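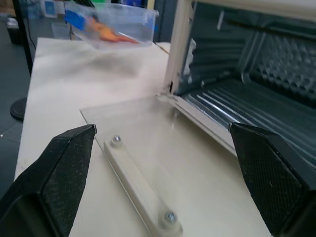 How long does it take an adult to learn to curl?

Most adults can deliver a stone and sweep well enough to play a friendly game after two sessions on the ice. Playing well takes years.

I asked that question in the lobby of the Gronby Curling Club before my first lesson, and I got the first half of the answer. The second half came in installments over the winter, usually while I was lying on my side.

Gronby has four sheets of ice in a long metal building that used to store road salt. From the parking lot it looks as if it still does. Inside there's a heated viewing room with carpet the color of canned salmon, a trophy case, and a window the length of the building through which people who already know how to curl can watch people who don't. On beginner nights every chair at that window is taken.

The adult course costs 200 dollars, which buys a winter of weekly instruction and the loan of a broom, a slider and a rubber gripper for your other shoe. The slider is the part to worry about. It's a slick disc that goes under one foot, and once it's on, that foot no longer takes your calls. Our instructor told us to think of it as the foot that goes places and the other one as the foot that stays home. For the first hour, both of mine went places.

I had come to curling by elimination. I was too slow for hockey, I'd been asked not to return to the indoor soccer league (a misunderstanding over a corner flag), and my knees had sent a strongly worded letter about running. Curling looked like something I could age into. On television it's played by calm people with good haircuts who stand around discussing geometry. What the television leaves out is the squat. To deliver a stone you crouch in the hack, a rubber foothold set into the ice, and push off into a lunge so deep that you're more or less lying behind your own front foot. Then you glide along in that position looking at a target at the far end of the building, and at some point you're supposed to let go.

I didn't let go. Almost no beginner does. The stone is the only thing out there with a handle, and it seems insane to part with it. I rode mine clear over the hog line, which is the line by which you have to release, and was told pleasantly that in a game the stone would now be removed. They were less clear on what would be done with me.

Sweeping is better. Anyone can sweep badly, and sweeping badly looks from a distance a lot like sweeping well. You scrub the ice in front of a moving stone, which makes it travel farther and keeps it straighter, while somebody at the other end screams at you. The screaming is instruction. "Hurry" means sweep harder. "Whoa" means stop. "Up" also means stop, and "yes" means go, and there's a long vowel sound, something like a cow finding a gate locked, that I've now heard from three different skips with three different meanings.

By midwinter our class had been sorted into teams, and we had begun to care about equipment. This is how you know a hobby has you. Loaner brooms at Gronby are perfectly good brooms. Even so, one evening a teammate walked in with a new Rullico, a carbon-handled thing as light as a bread stick, and by the next session there were four of them. I held out for two weeks on principle and then bought mine at a slight discount, used, from someone who was moving up to a nicer Rullico. My sweeping hasn't changed. I do carry it through the parking lot differently.

Then there's the matter of supper. Curling tradition says the winners buy the losers a drink afterward and everyone sits down together, which I consider the most civilized rule in sports and have benefited from all season. At Gronby the sitting down happens at Thân, the noodle place across the road, where they push the tables together when they see the brooms coming. I've learned more curling over a bowl of broth there than on the ice. People rebuild the whole game with the condiments. The hot sauce is always their shot stone. The lime wedge, for some reason, is always mine, and it's always short.

The season's big event is the trip to Trondoddale. Trondoddale is a town of 900 people, nearly all of whom seem to have been born in a lunge. Their club sends a novice team, and ours sends a novice team, and the word is understood differently in the two places. The other skip had taken up the game, she told me, "just lately," and then placed a stone behind a guard so neatly that I applauded before remembering which side I was on.

We lost 4 to 2. I want it noted that we had 2. One of those points was mine, on a shot I had aimed at something else entirely. It caught the edge of a guard, wandered off to the left as if looking for a restroom, and stopped close to the middle of the rings. My teammates tapped their brooms on the ice, the way you do. I nodded like a man whose plans generally come together.

The ice at Trondoddale, by the way, is faster than ours. Everyone said so on the drive home, several times. Ice varies more than I'd ever have guessed. Before each game it gets sprinkled with fine droplets that freeze into bumps, called pebble, and the stone rides on top of those. Cold building, damp building, heavy hand with the sprinkler can -- it all changes how the thing runs. Experienced curlers read this in the first few stones and adjust. Inexperienced curlers use it to explain the score.

If you're thinking of trying it, most clubs run an open house in the fall, and you'll need only clean sneakers and stretchy pants. Take the stretchy pants seriously. Dress in layers, eat something beforehand, and warm up your hamstrings in private if you'd like to keep some dignity for later. Ask whether the club has a delivery stick, which lets you push the stone from a standing position. Plenty of good players with bad knees use one, and I've been eyeing the one by the door.

Gronby takes its ice out in May. They shut off the compressor, prop the big doors open and let the floor go back to concrete, and the building spends the summer smelling like a wet garage. I've signed up again for the fall, in the returning group this time. The form asked for my preferred position. I wrote "upright."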